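Hand-held gripper data cuts robot hours in cloth handling study

Skustarska, a robotics lab working on household manipulation, has released results from a study in which a two-finger arm learned to pick up and fold soft items using demonstrations recorded with hand-held grippers. No robot was present during recording.

The method, called Jukton, replaces teleoperation with a tool that a person carries from room to room. The fingers on the tool match those on the arm, so finger opening and wrist motion can be transferred without a separate mapping step. A camera on the tool supplies the only visual input.

The training set covers 163 demonstrations recorded in 15 bedrooms. The policy was then tested on 13 garments that did not appear in training. According to the report, it completed a grasp and a single fold on most of them, but performance dropped on dark fabrics, where edges and folds are hard to separate in the camera view. Thin straps and loops were a second source of failed grasps.

Recording was done on beds as well as tables. The authors write that plush bedding gives under the fingers and changes the height at which they must close, an effect missing from earlier tabletop data. Small items were left lying on the blankets during recording.
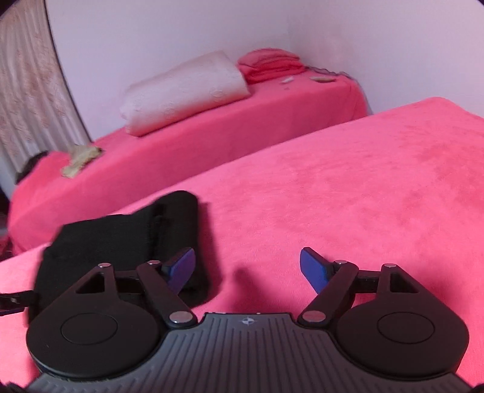
Gripper open, black fabric on a pink blanket.
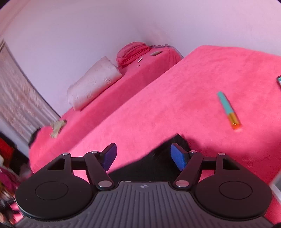
Version 2 of the method will add a force estimate taken from fingertip deformation. The lab expects this to help the arm tell when it has caught the blanket along with the garment, an error the current policy does not detect. Data and training code are to be posted in September.

Related items
Munuser opens test apartment for home robots
Sandhu reports lower wear on soft fingertips
Wrist camera calibration without a target board
Towel folding benchmark adds fitted sheets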